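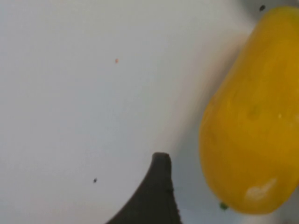

Does artificial fruit need washing? A quick wipe with a damp cloth every month or so is enough, and a drop of washing-up liquid deals with sticky marks.

Planano sells its play fruit loose or in sets of 15. We tried the bananas and mangoes with round plates in pink and grey. Pale, curved surfaces show every dark mark, so keep a soft cloth handy.

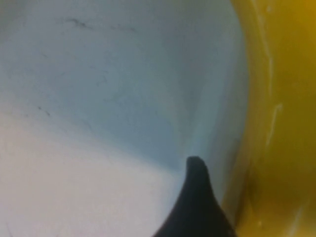 Setting the table

Two plates are plenty for a small table. Put the fruit in between and let children share it out. The bananas have green tips, a nice touch beside all that yellow.
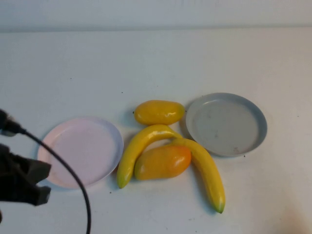 Grabowska wrote to us in May that her lot always fight over the mangoes, and that she now buys them in pairs.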